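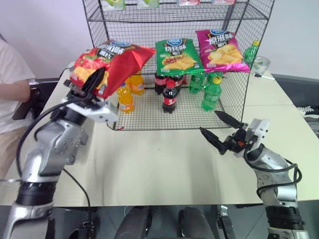

Why does the snack rack look like that?

Home | Kids' Corner | How Things Work | Food | Body | Ask Us

Search this site Enter a word Go

Think of the last time you walked into a corner store. The chips were probably all together, the drinks were probably all together, and you could find what you wanted without reading every single word. Somebody planned it that way. Putting things on shelves so people can find them is a job, and it has its own rules.

We will look at a small rack of snacks and drinks, the kind made of black wire. Small packages go on the top shelf, bags of potato chips go in a row in the middle, and little bottles of soft drink stand at the bottom.

Why is the rack made of wire?

A wire rack is mostly holes. Thin rods make the outline and a square mesh fills in the rest. That gives you something strong enough to hold drinks but much lighter than a solid shelf of the same size. One person can often lift a small one and carry it to another counter.

The holes help in other ways too. Light gets through, so things on the bottom level aren't sitting in a dark cave. Dust and crumbs fall through the gaps and can be wiped off the table underneath. And if you are standing in front of the rack, you can see through it to check whether anything has slipped down the back.

Wire has one problem. Small, narrow things can tip over if one edge lands in a gap. A bottle with a wide, flat base sits across several wires at the same time, so it stays up. A pencil or a lip balm would need a tray.

Why do the drinks go on the bottom?

Drinks are heavy. A litre of water weighs one kilogram, and soft drink weighs a little more than that because of the sugar in it. Chips are mostly air.

When the heavy things are low down, the rack is hard to knock over. Scientists call the balancing point of an object its centre of gravity. A low centre of gravity makes things steady. A high one makes them wobbly. You can test this at home with an empty shoebox stood on its end. Put a can of soup in the bottom and give the box a gentle push. Then tape the can near the top and push again. (Ask before you use the good tape.)

The same rule works in a backpack, a kitchen cupboard and a grocery bag. Heavy things go in first.

What does the colour tell you?

Colour is quicker than reading. Your eyes pick out a patch of red or green long before your brain has worked out any letters, which is why drinks companies care so much about it.

On our rack the bottles are sorted into orange drink, dark cola and green bottles, left to right. The front orange bottle has a blue cap. The front cola has a red cap and a red label, and the front green one has a yellow cap. Even if you could only see the caps, you could have a fair guess at which was which.

Chip bags do the same thing. Red, green and magenta bags can hold chips that look nearly the same once they are in a bowl. The colour of the bag is there to tell you the flavour. The trouble is that colours don't mean the same thing everywhere. Green might be sour cream and onion in one country, salt and vinegar in another, and something else again in a third. People who travel get caught by this quite often.

What if you can't read the bag?

The writing on these bags is Chinese. The green bag says 烧烤味, which means barbecue flavour. The magenta one says 原滋味, which means original flavour. Look at the last character in each name. It is the same one: 味. It means taste or flavour, and you say it a bit like "way". Once you know it, you can look for it on other packets of food, such as noodles or crackers.

If you don't know any Chinese at all, the pictures help. The red bag has tomatoes on it along with the chips, so tomato is a sensible guess. Each of the other bags shows golden or yellow chips. Pictures on food packets work a bit like road signs. They are meant to be understood by people who are in a hurry, or who are too young to read, or who have only just arrived in the country.

Why are chip bags so puffy?

The puffiness isn't a trick, although lots of people think so. The bag is filled with a gas called nitrogen before it is sealed. Nitrogen is already all around you and makes up most of the air you breathe. It does two things in a chip bag.

First, it keeps oxygen out. Oxygen makes the oil in chips go stale, and stale chips taste like old crayons.

Second, it makes a cushion. Chips are thin and snap easily. A puffy bag can be dropped into a carton and driven a long way, and most of the chips will still be whole at the end.

Puffy bags are awkward on a shelf, though. They have rounded fronts and pointed corners, and they don't like to stand up straight. That is why they are often leaned back a little so they rest on whatever is behind them. Leaning has a second benefit. A bag tipped back shows its face to a person looking down at it, and most customers are looking down at a rack that sits on a table.

Words to know

Facing: turning a product so its front points at the customer. People who work in stores also use it for tidying a whole shelf this way.

Stock: all the things a store has to sell.

Centre of gravity: the balancing point of an object.

Nitrogen: a gas with no colour and no smell.

Try it yourself: make a snack shelf

You will need a shelf or a sturdy box on its side, and some packets and bottles from the kitchen. Ask first.

1. Sort everything by kind. Drinks with drinks, bags with bags.
2. Put the heaviest kind on the lowest level.
3. Inside each kind, group things by colour.
4. Turn every front so it faces you.
5. Lean the bags back slightly. If they slide, put a rolled tea towel along the front edge.
6. Ask someone to find one item while you count the seconds. Then mix everything up and ask them to find a different one.

Write down both times. Try it again with 2 people and see if they look in the same place first.

Posted Jan 23, 2018

Comments

Alura: We did the shoebox one in class. The soup can fell off because we ran out of tape but you could still tell it was wobblier.

Flandell: My mum works at a supermarket and she says facing is the most boring part of the whole shift.

Rusura: is nitrogen safe to breathe in from the bag

Site reply to Rusura: Yes, the small amount in a chip bag is harmless. It mixes with the air when you open it.

Nakajima: My favourite flavour is seaweed and it comes in a green bag too, so green is barbecue AND seaweed.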